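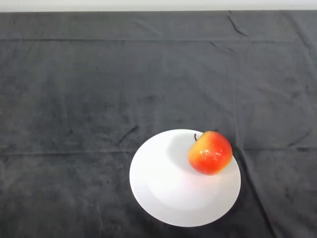
Ridstead concertina, no. 324: second go at the reeds

5 Jun 2018

Okay, back on the Ridstead after leaving it alone for way too long. I had it half apart in November and then the Kirkier folks wanted their two melodeons done before Christmas, and after that it just sat on the shelf in its ice cream tub. If you're reading this because you've picked up the tub and wondered why it's full of screws, they're the end bolts, they're in order, please don't tip them out!

Where I'd got to: bellows are sound, no leaks at the corners, one small patch on the third fold that I did in goatskin and am still pretty happy with. Pads were all replaced on the left side. Right side still has the old ones, and they're gone hard and a bit shiny, so that's a job for later in the week.

Reeds, then. I ran the whole left side through Skurnon on the laptop (the older version, the new one keeps picking up the fridge) and wrote down every note on push and pull. 9 of them are far enough out to bother with. The rest are close to each other even if they aren't close to modern pitch, and I'm leaving the instrument where it is. I know there's an argument for bringing the lot up to 440 so the owner can play along with other people. I asked, and they mostly play in the kitchen, so the old pitch stays and a good deal of eighty-something-year-old steel gets to stay on the reeds too.

Notes for whoever does the next one of these:

Shim first, with the thin brass, and go in slowly from the clamp end. I bent a reed on the last job by shoving it in from the tip and I'm still cross about it.

Scratch at the tip to go sharp, near the clamp to go flat. Yes, everyone knows that. I still got it backwards on the first one today and had to chase it home again, so I've put it on masking tape on the lamp.

Put the reed pan back in before you check. A reed on the tuning bench reads differently from the same reed in its chamber, and on this one the difference isn't the same from note to note. The low ones moved quite a bit. The high ones hardly budged.

Leave it overnight before calling it finished. The steel warms up while you're filing.

The low G on the pull side was the stubborn one. It spoke late, with a sort of cough at the start, and I filed on it for ages thinking it was pitch trouble when the shoe was loose in its slot the whole time. A sliver of paper down one side and it spoke straight away. So check the fit of the shoe before touching the file, please and thank you, future me. I went round and gave every shoe on that pan a nudge with my thumb after that and found another loose one, which got the same treatment.

Valves: I'm not sold on the new leather from Girard. It's lovely stuff to cut, but it curls, and on the small reeds a curled valve sounds like somebody tutting under the note. I've pressed a strip under the dictionary and will see how it behaves. If it's no good I'll skive down some of the older hide in the bottom drawer, though there isn't a lot left, so don't go using it for keyrings.

Still to do: right-hand pads, right-hand reeds, two springs that feel mushy, and a new thumb strap on the left because the colour of the replacement is awful next to the other one. Also need to order more 400 wet and dry.

Left side is back together for the night with only the corner bolts in. Check the G again in the morning before anything else.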